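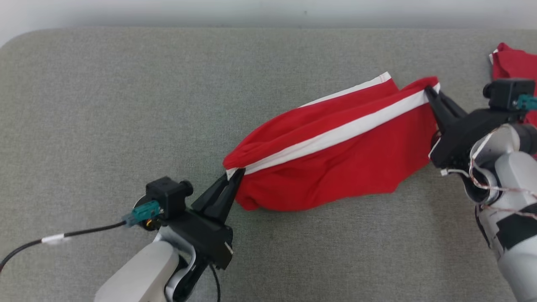
Clementina Lobo's position is that a folding team should be judged on the pile at the end and on nothing else, and she had put it to me twice before I'd found somewhere to hang my coat. If the shirt is flat, the team gets its points. How it got flat is between the robot and its conscience.

I'd come to the Murthy building for the student project day, which the department holds in November and then holds again in January for everyone who missed the first one. I missed the first one. The flyer promised "autonomous laundry" from 2:00, with refreshments. I have three children and a dryer that buzzes, so I can't claim I came as a neutral party.

The class is a one-semester project course. Students split into teams, each team gets a turn at the two-armed setup, and at the end there's a competition with a scoresheet that runs longer than my lease. This year's task is clothes. Last year's was stacking cups, and I'm told the cups were very popular and very loud.

Two teams were running on the afternoon I visited. One is called Drotero and the other is called Pudis. I asked what the names meant and got two different answers from two members of the same team, so I stopped asking.

The garments that day were red with white trim, and both teams were at the stage where you take hold of the thing by two points and try to persuade it into a shape. I had assumed folding would be the hard part. Folding comes fairly late. First you have to find an edge, and a piece of crumpled clothing has a great talent for hiding its edges inside itself. The white stripe is a help, as it gives the software something to look for. Drotero's whole plan rests on the stripe. Pudis thinks this is cheating, though the rules say nothing about it, and Pudis has read the rules.

Nandini Acharya, who teaches the course, walked me through the scoring. You get 5 points for a clean grasp on both sides, 11 for a fold that stays folded when the grippers let go, and a deduction if anybody touches the cloth. Sighing at the cloth is allowed. A team can run as many practice attempts as it can fit in, and each one gets logged. Drotero had 1365 in the log. I asked how many of those had ended in a folded garment and was offered a cookie.

A word about speed. If you have seen videos of this sort of thing, you have probably seen them sped up. At its natural pace the work is calming, a bit like watching someone parallel park a boat. The arms come in, they close, they wait a moment as if they've forgotten why they came into the room, and then they pull. Everyone leans forward. Someone says "okay, okay, okay." The cloth decides what it wants to do.

Pudis has a different approach, which they call Isham, after nothing they would admit to. Isham ignores the stripe and gives the garment a good tug to see what shape it falls into, then repeats until the shape looks promising. It resembles how I fold a fitted sheet. Lobo likes it. She would, given her views on the pile. Acharya worries that it scores well on the day and teaches you nothing about why, and the two of them went back and forth over this by the coffee for longer than either team's attempt took.

I should mention the bill. Replacement gripper fingers, cables and assorted cloth are allowed up to 2000 dollars for the semester, across all the teams, and there is a sign-out sheet for zip ties. I have worked in offices with looser controls on company cars.

By four the refreshments were down to the oatmeal ones and the visitors were down to me and a man waiting for his daughter. Drotero wanted one more run before giving up the setup. I stayed for it — both sides gripped, 5 points, much quiet fist-clenching — and left while they were arguing about where the first fold should go.

The final is held in the same room, second floor, and visitors are welcome. Use the side entrance. The front one sticks.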